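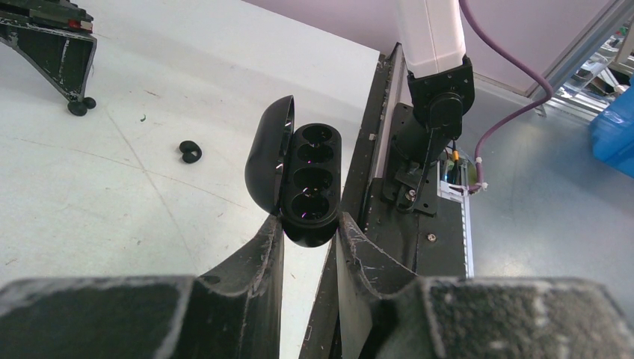

A black hinged case with four round compartments, lid open.

FOR IMMEDIATE RELEASE
2026-03-01

Perkora opens a repair counter for the little things you carry every day

WUSTAU — I have wanted to write this announcement for two years, so forgive me if I go on a bit. Perkora, the small shop I run on the lower end of Mill Street, is opening a repair counter. You can walk in with a glasses case that won't close, a coin purse with a bent clasp, a compact that lost its pin or a pillbox with a tired spring, and we will fix it while you wait or have it ready within the week.

I'm Yesenia Palacios, and I started Perkora as a place to sell new cases and pouches. We still do that, and we'll keep doing it. But people kept coming in with old ones! They'd buy something from the front table and then, on the way out, pull a beat-up case from the bottom of a bag and ask if I knew anyone who could fix it. For a long time I said no. Then I started saying "leave it with me," and after that the drawer under the register filled up pretty fast.

Last September we tried it properly for the first time, with a folding table, a lamp and a handwritten price list taped to the wall. We took in 51 pieces that month. Most of them were hinge jobs, a few were linings, and one was a music box that I should never have accepted (it went home with its owner, still silent, and she was very nice about it).

So now there's a real counter. It's at the back of the shop, past the scarves, and it was built for us by Chun-yin Yeh, whose furniture some of you know from the library reading room. He gave it a raised lip along the front edge so the tiny screws don't roll onto the floor. I asked for a drawer for every size of hinge pin and he talked me down to 12, and he was right, I haven't filled them yet.

Our repairer is Ching-wen Tseng, who came to us from the watch trade and has far steadier hands than I do. I asked her for a quote and this is what she gave me: "A hinge is a small job until you do it badly. I'd like people to bring things in when they first get loose. By the time there's tape on it, I have to clean off the tape before I can start."

She has a point about the tape. Please don't glue it, either. I've glued plenty of things in my life and regretted nearly all of them.

What we can fix: loose or missing hinge pins, weak magnets, snap closures, worn linings, small springs, most zippers. What we can't: cracked mirrors, anything with a battery in it, and leather that has dried all the way through. If you're not sure, bring it in and we'll look at it with you. Looking is free.

Prices start at six dollars for a simple pin and go up from there depending on the part. Linings cost more and take longer, mostly on account of the glue drying time. You'll always get a price before we start, and if the repair would cost more than the thing is worth to you, we'll hand it back and there are no hard feelings.

Parts were the hard bit, by the way. The makers of small cases don't usually sell spare hinges, so for months I was buying broken ones at flea markets and taking them apart on my kitchen table. Flerka, a hardware supplier two towns over, finally agreed to sell us pins and springs in small bags. Cheuk-hei Tai at Flerka put up with more than twenty emails from me on the subject of spring width, and I owe him lunch.

We're also starting a shelf called Inga, named after my grandmother, who kept her buttons, her stamps and her hearing aid batteries in separate tins and never once mixed them up. The Inga shelf is for repaired cases that people have given us or never came back for. They're clean, they close the way they should, and they cost a few dollars each. If you have an old one sitting in a closet — with or without a working lid — we'd love to have it.

Twice a month, in the evening, Ching-wen will teach a short class on simple repairs. It's two hours long, the tools are on the table when you get there, and you should bring something of your own that needs work. Chi-keung Peng is handling the sign-ups, so ask for him when you call or stop by. Classes are small and I expect the first couple to go quickly, but he keeps a waiting list.

The counter is open now during regular shop hours. Come and see it even if nothing you own is broken, and say hello to Ching-wen, though maybe wait until she puts the tweezers down.

About Perkora
Perkora is an independent shop in Wustau selling and repairing cases, pouches and other small carried goods. It is owned by Yesenia Palacios.

Press contact
Chi-keung Peng, Perkora, Mill Street, Wustau
Interviews and visits to the counter can be arranged through the shop. Mornings are best.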